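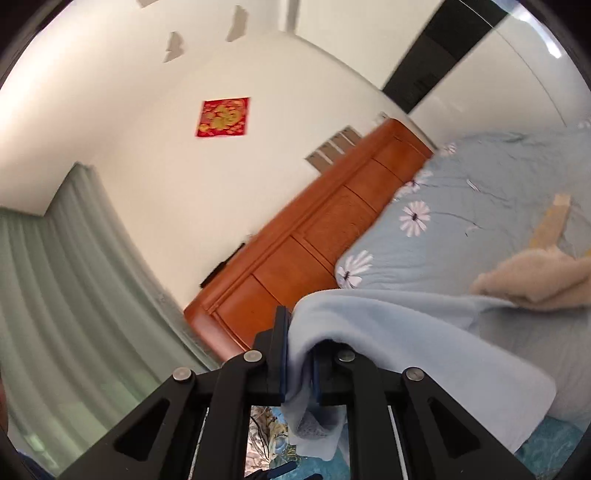
Zineb Samir, Renzo Bortolotti, Agata Messina
Février

3. Le lit comme surface de travail domestique

3.1. Position du problème

Dans la littérature sur l'entretien du linge, le lit est traité presque toujours comme un objet à faire ou à défaire. Nous voulons montrer dans cette section qu'il est aussi, pour beaucoup de ménages, la surface sur laquelle se font le tri et le pliage. Messina et Caruso avaient déjà noté ce double usage dans leur enquête de Grirkbridge, mais sans le développer : le lit y apparaît dans la rubrique « autres supports », avec le canapé et la planche à repasser.

Notre corpus comprend 80 ménages, répartis entre le quartier de Stison et la commune voisine de Dovhaniuk. Les entretiens ont été conduits au domicile, de préférence dans la pièce où le linge est plié. Nous avons demandé aux personnes de nous montrer leur manière habituelle de faire, et non de la décrire seulement, parce que les gestes de ce genre sont difficilement mis en mots. La grille de codage est celle du projet Sulura, à laquelle nous avons ajouté 18 items relatifs à la literie.

3.2. Dégager la surface

Avant de plier, il faut faire de la place. Nous distinguons deux manières. Dans la première, que nous appelons le recouvrement, la personne laisse la couette étendue et travaille par-dessus ; une couverture plus fine, souvent en polaire, peut alors servir de nappe. Dans la seconde, le refoulement, la couette est poussée vers un côté du lit, où elle forme un rouleau plus ou moins régulier (fig. 2). La moitié libérée offre un plan moins épais, sur lequel les vêtements s'aplatissent mieux. Les personnes interrogées parlent rarement de cette opération. Elles l'exécutent sans s'interrompre et plusieurs ont été surprises que nous leur posions la question.

Le refoulement a un inconvénient - le rouleau tend à revenir vers le centre quand le matelas s'enfonce. Une habitante de Stison le bloque avec un oreiller. D'autres préfèrent travailler debout du côté opposé et tirer le linge vers elles.

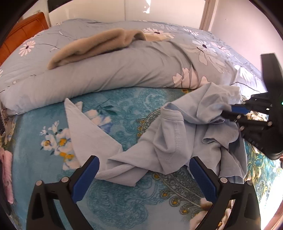 Fig. 2. Couette à fleurs refoulée en rouleau ; vêtement gris-bleu pâle, non plié, sur la couverture à motifs bleu canard.

3.3. Du vêtement froissé au vêtement orienté

La première difficulté du pliage se trouve avant le premier pli. Un vêtement posé en tas ne présente pas tout de suite son haut, son bas ni son endroit, et la personne doit chercher un repère. Les coutures et les ourlets jouent ici un rôle que nous avions sous-estimé dans la version initiale de la grille. Une bande surpiquée, même tordue, indique une direction ; on la suit avec les doigts jusqu'à un coin, puis on soulève ce coin pour que le reste se déroule.

Ilaria Pellegrini, qui a codé une partie des séances, propose de nommer cette phase « l'orientation ». Nous reprenons son terme. Dans notre corpus, l'orientation occupe presque la moitié du temps consacré à une pièce de taille moyenne, et davantage pour les vêtements dont le tissu est souple et de couleur unie.

La couleur de la couverture intervient également. Plusieurs personnes ont dit mieux distinguer les bords d'un vêtement clair sur un fond plus soutenu, et une participante de Dovhaniuk choisit pour cela de quel côté du lit elle commence. Nous n'avons pas mesuré cet effet et nous le mentionnons comme une piste pour la suite du travail.

3.4. Objets qui restent sur le lit

Le lit n'est pas toujours vidé entièrement. Des coussins, des peluches ou des sangles de sac y demeurent pendant le pliage, repoussés vers les bords avec le reste. Nous les avons codés comme « occupants passifs » quand ils n'étaient pas touchés durant la séance, et comme « occupants déplacés » dans le cas contraire. Cette distinction a été discutée entre les codeurs, car un objet peut glisser avec la couette sans être saisi. Nous avons décidé de le compter parmi les déplacés.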